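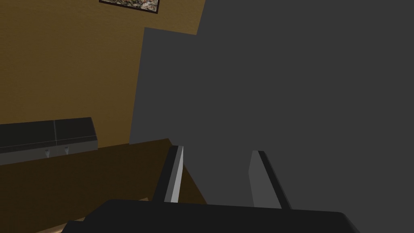

Is the planner even getting a fair depth image when the gray thing takes up that much of the view, Chambi asked in the review channel, or are we grading it on a wall? Fair point, and it set the order of work for today. I had meant to tune the approach speed. Instead I spent the session on what the perception node does when a large, blank surface sits very close behind the fingers.

Aug 4, 2023

Setup. Simulated living room, wrist view, gripper open, nothing grasped. Darkonus build from the July branch, default lighting. Planner is the sampling one with the cost terms we agreed on, no changes. Voxel map at the usual resolution. I left the arm holding near the gray object and replayed the perception stack against it with logging on.

First thing checked was the self filter. The finger meshes in the robot description are slightly fatter than the rendered ones, by design, so the filter eats a margin around each finger. With open space behind the gripper this costs nothing. With a surface right behind it, the margin removes a strip of real surface next to each finger, and the map gets two slots of "unknown" running up the middle of an otherwise solid plane. The planner treats unknown as passable at a penalty. The penalty is low. You can guess the rest.

Confirmed by dumping the map and stepping through it. The slots line up with the finger outlines at every pose I tried. They close again as soon as the wrist rotates enough for the camera to see that part of the surface without a finger over it, and open somewhere else.

Second thing, plane fitting. The fit on the gray face is good when it has the left boundary to work with and poor when it doesn't. The normal wanders from cycle to cycle and the clearance estimate wanders with it. The wall does much better: there is texture on it, and the painting helps the feature tracker a lot. Nearly all the tracked features land on the left side of the view, so the pose correction is being steered by the part of the room we care least about.
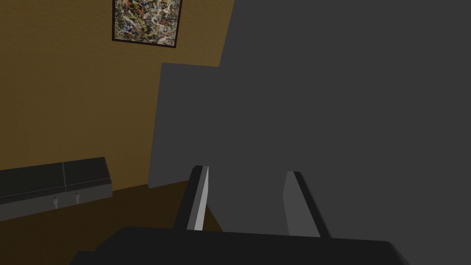

Cletimham Manipulation Software Group / Planning and Perception / Notebook

Changes tried, in order.

1. Shrunk the self filter margin. Slots get narrower, but now finger pixels leak into the map as obstacles and the planner refuses to start because it thinks it is already in collision. Reverted.

2. Raised the unknown penalty. Works for the slots. Breaks the reach toward the low cabinet by the wall, where most of the volume behind its front edge is legitimately unknown and the arm has to pass near it. Planning time hit the 290 ms cap on most queries and came back with nothing. Reverted, though I want to come back to a penalty that depends on the distance to the nearest known surface.

3. Filled unknown voxels inside the filter margin from their neighbors, only where the neighbors on both sides agree on a plane. Slots gone. Start state is clean. The cabinet reach plans as before. Keeping this one. It is behind the flag fill_masked, off by default until somebody else has run it.

Cost of the fill is up to 3 ms per map update on my machine. Acceptable at the current rate. It will need another look if we go to the finer grid.

The stepped outline on the left of the gray object still gives trouble. Where the lighter vertical face ends and the darker surface carries on upward, the fill can bridge across the corner if the finger happens to cover it. The two sides agree on a plane closely enough to pass the test, and the corner gets rounded off in the map. The error is on the safe side (extra occupied space), so I am leaving it, but the tolerance on the normal is 2 degrees and I picked that by feel.

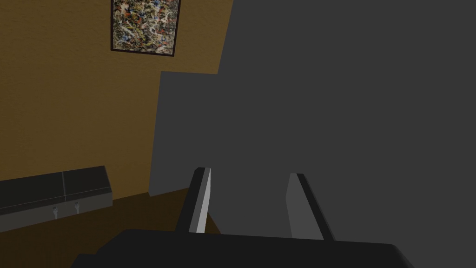

Render: Darkonus viewer, wrist camera. Cletimham group archive.

Reran the replay with the flag on and the gripper still open in front of the surface. No paths through the face in the saved set of 90 queries. With the flag off, the same set gives several, all of them through the slot by the left finger. I don't have an explanation for the asymmetry yet. Possibly the joint limit cost favors that side; possibly the seed.

Reply to Chambi's question, for the record: the depth image is fine. The mask is what was throwing away the useful part, and the score was measuring the hole.

To do:
— sweep the normal tolerance, log corner error against it
— weight tracked features by distance so the painting stops dominating the correction
— ask Skasier whether their mesh export can give us tight finger outlines, separate from the collision ones
— repeat with the gripper closed, mask shape is different there
— write a test that fails when a masked region splits a plane, so this doesn't come back with the next robot description update

Logs and map dumps are in the shared folder under today's entry. The reverted branches are pushed too, in case anyone wants the numbers from change 2.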